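Student Robotics Project Group – Minutes of the fourth project meeting
Held 2019-08-01 in the small workshop, 16:10 to 17:35

Present: Volker Meinecke (chair), Mawar Harahap (recordings), Gunther Rieger (mechanics), Chia-jung Chien (software, minutes)
Apologies: Hannelore Harms

1. Minutes of the last meeting
Accepted with one correction. Under item 4, "Polla" should read "Smadi"; the error concerned the storage folder only. Polla remains the name of the hand-held gripper and Smadi the name of the recording software.

2. Matters arising
2.1 The bench supply has been returned to the electronics lab. Closed.
2.2 The spare hinge pins ordered from Honix in May have still not arrived. GR has written twice. If there is no answer by the next meeting he will turn them on the lathe from stock rod.
2.3 The safety form for the arm has been signed and is in the blue folder.

3. Recordings
3.1 MH reported that the set now holds 427 usable recordings. A further 35 were rejected, mostly for dropped frames at the start. The rejected files are kept in a separate folder until CC has looked at the timestamps.
3.2 The start position was discussed at length. At present each person starts with the gripper at whatever height is comfortable, and the first second of the recordings varies a good deal. VM proposed a fixed start with the fingers fully open and the tips clear of the surface. Agreed. MH will amend the instruction sheet.
3.3 GR asked whether the white working surface should be changed for something darker. Small pale parts are hard to separate from it, and the exposure drifts when most of the view is white. CC said the exposure can be locked in Smadi and would prefer to try that first. No change to the surface for now. It is to be wiped down before each session, as specks show up in the recordings.
3.4 Each session is to be logged with the name of the operator. Several entries in the log have initials only, and two people in the wider group share the same ones.

4. Gripper
4.1 GR went through the condition of the fingers. The hinges run freely. The dark green finish on the pads is wearing in places. It was asked whether this matters to the software; CC thought not, provided both fingers look alike. GR will touch up the finish once the next block of recordings is complete and not before.
4.2 The opening width is still set by eye. VM wants a mechanical stop. GR to make a drawing with a stop on the hinge side, so that the pads stay as they are.
4.3 The rubber facings tried last month came off under load and will not be pursued. MH noted that the adhesive was an old tube and that the test was therefore not a fair one. Her remark is recorded at her request.

5. Software
5.1 CC has moved the training script, Presness, to the shared machine. A full run takes one night. Two runs were lost when the machine was restarted for updates – the administrator has been asked to announce these beforehand.
5.2 The first model closes the gripper too early on pale parts. CC will check whether the labels for "closed" are late or the model is at fault. VM asked for the result in writing, with plots.
5.3 File names: the old scheme with spaces is not to be used again. MH and CC will rename the existing files together.

6. Competition entry
6.1 HH had sent a draft of the entry text. It is over the permitted length. VM will shorten the section on mechanics; GR wishes to see it before it goes out.
6.2 The demonstration task remains picking up a small plastic part and placing it in a tray. A second task with cloth was suggested and not adopted.

7. Actions
MH: instruction sheet, start position (3.2); operator names in the log (3.4)
GR: hinge pins (2.2); drawing of stop (4.2)
CC: exposure lock (3.3); label check (5.2)
MH, CC: renaming of files (5.3)
VM: entry text (6.1)

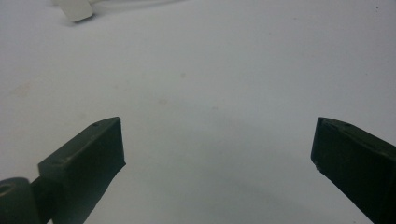

Page 2 of 2
Gripper open over the white surface with nothing between the fingers. The finish on the right-hand pad has a small pale nick (see 4.1).

Minutes: C. Chien. Corrections to the minute-taker before the next meeting, please.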